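Mon 17 July

Slept badly and got up before six. Walked to Chisholm for bread and came back by the river path, which is still closed at the lower end.

Finished the June letters from the parish box. Genowefa had already copied out the one dated 1787, so I only checked her spelling against mine. We disagree on one surname. Paid the water bill, 182.

Sólveig phoned after lunch. She wants the Skosthorpe chapter shorter and I said I would try. 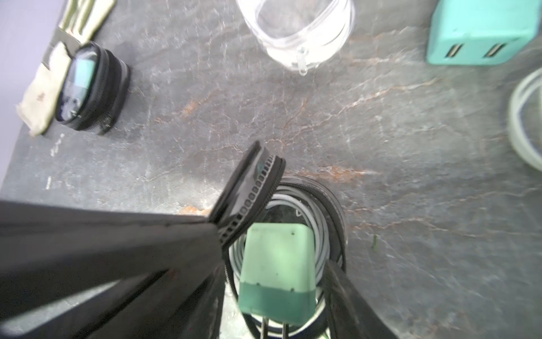
Who wrote the 1787 letter? The miller's brother, going by the signature, though the second page is in another hand.

Soup for supper. Rain after eight.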